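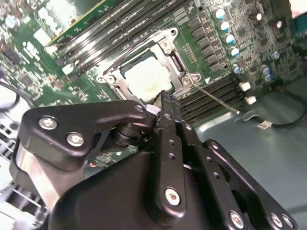 Aug 21, 2023. Went back over the Hastgate claim today, the one in the county's statement that the protest encampment outside the land office "never held more than 48 people overnight." Filipa Torres pulled the statement and the press log and put them in the shared folder. I don't trust the number and I don't much trust the organizers' number either. Digby wants to run our own estimate through the new machine and have done with it. Fine, but a processor with "intel" printed on its heat spreader doesn't know who slept in a tent. It'll give back whatever we feed it, with more decimal places.

What we have. The county's head count comes from one walk-through at 6 a.m., by Hastgate security, on a date they won't give. The organizers say 600 came through during the first week. "Came through" could mean anyone who stopped to sign the sheet. I asked Florêncio Bragança for the sheets and got 38 pages, scanned crooked. Several pages are in one handwriting from top to bottom. Could be a person at a table taking down names. Could be something else. Marked them, didn't drop them.

Then the petition. Everybody quotes 3,000 signatures, including the opposition leader on Friday. I can't find a source older than a radio interview in March, and in the interview it's a goal. Afonso Moreira swears he saw the boxes delivered. Asked him how many boxes. He went off to check his notes and hasn't come back to me.

Tried matching names on the sheets against the public comments filed on the eviction order. Spelling is all over the place. First pass matched Antunes the family with Antunes the street, so that run is garbage, deleted. Second pass with addresses stripped out is better but I wouldn't show it to anyone yet. Leonor thinks the loose match is good enough for a range. I think a range that wide is a shrug. We left it there.

Also read the county's legal memo again. It says the tents blocked "emergency access" and cites a fire inspection. No inspection report attached. Filipa has a records request in. Until there's a report I'm writing "the county says" in front of every use of it, and I'd like the rest of you to do the same in the draft.

To do:
Filipa: chase the inspection report, ask for the date of the walk-through.
Digby: rerun the match with the marked pages left out, keep both outputs.
Afonso: boxes.
Me: call the radio station about the full recording.

No number goes in the summary until the rerun is checked by hand.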